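**Data collection notes, Skolham bench**

The marker capping set now stands at 3036 recorded episodes, of which 1108 were added since the last newsletter. Collection is done with the hand-held gripper units at the Skolham site, and training runs on the Drivville cluster overnight. Zhiqiang Li maintains the episode index and is the person to ask for access.

An episode covers one cap and one marker. It starts with the parts lying apart on the table and ends when the operator lets go of the closed marker. Anything recorded between episodes, including sorting and resetting by hand, is kept in the raw log but tagged "reset" and left out of the training split. Please do not delete it. The Botadance team uses the reset segments to train the hand detector, which still confuses dark gloves with dark fixtures at the back of the bench.
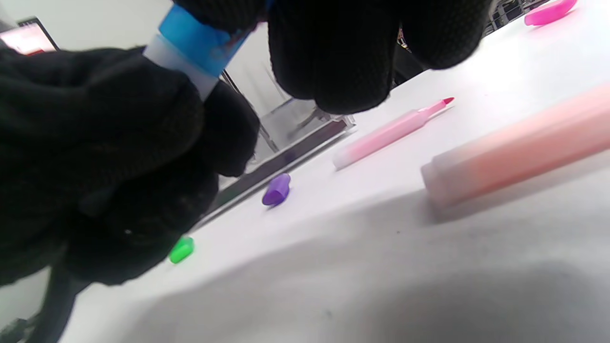 Color matching is the part of the task where the policy has been weakest. It learned early on to pick up whichever cap was closest to the gripper, and in a large share of the early episodes that happened to be the correct one. The layout rule was changed to remove the shortcut. Caps and markers are now scattered independently, and a layout may include caps with no partner lying near them, such as the purple and the green one beside the left glove, while the pink and the peach-orange markers lie uncapped farther to the right. Pink and magenta parts remain the hardest pair to label. Annotators should write down the cap color as it looks in the first sharp view and leave the field blank if they can't decide.

Two changes to the protocol take effect with the next batch:

- Markers may lie at any angle. Operators had drifted toward placing them parallel to each other, and the grasp predictor picked that up.
- Each operator stops after 70 episodes and hands over. Error rates in the annotation check rose past that point.

The Jiang calibration script must be run again whenever a gripper unit has been dropped or its camera mount loosened. About 300 episodes from the previous batch were recorded with a stale calibration file. They have been moved to a separate folder and can be recovered once the offsets are recomputed, a job planned for May.

Held-out evaluation layouts are stored under eval/caps in the shared drive. Do not collect on them.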